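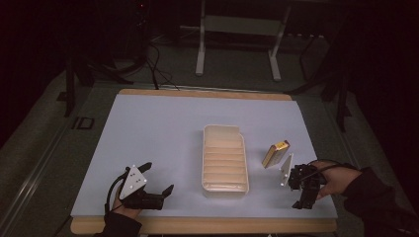
White tray with ridged floor, on a white board

Hadivlow Log Vault LV-200

The LV-200 is a rack-mounted appliance that collects security logs from servers, firewalls and workstations and stores them in write-once form. Once a record is saved it can't be edited or deleted until its retention period ends, even by an administrator.

It suits small and mid-sized offices that have to keep audit records but don't have a full-time security team. Setup is done in a browser. Most sources are found on the local network, and the rest can be added by address.

Specifications
Log sources: up to 800
Default retention: 200 days
Search: by user, device, address or event type
Alerts: email or syslog
Export: signed archive with checksum file
Height: 1U

The unit works with Clindis agents version 4 and later. Older agents will connect, but their records arrive without a signature - update them first if you need signed exports.

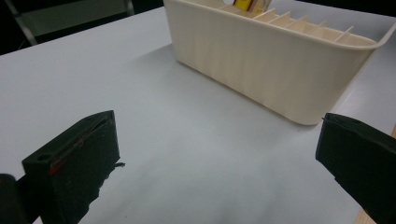 Fergal Foley writes that he moved his office over from a Tindivach collector in October and that searches by user name now finish before he has switched windows. He would like the alert rules to be easier to copy from one unit to another.

Rule copying is included in the firmware released Saturday, January 13, 2024. Install it from the Maintenance tab and allow one restart.

Price and ordering
LV-200 with 100 source licenses: $599
Additional licenses are sold through Michiels. Rack rails and a power cord are in the box. Drives are installed before shipping and should not be swapped between units.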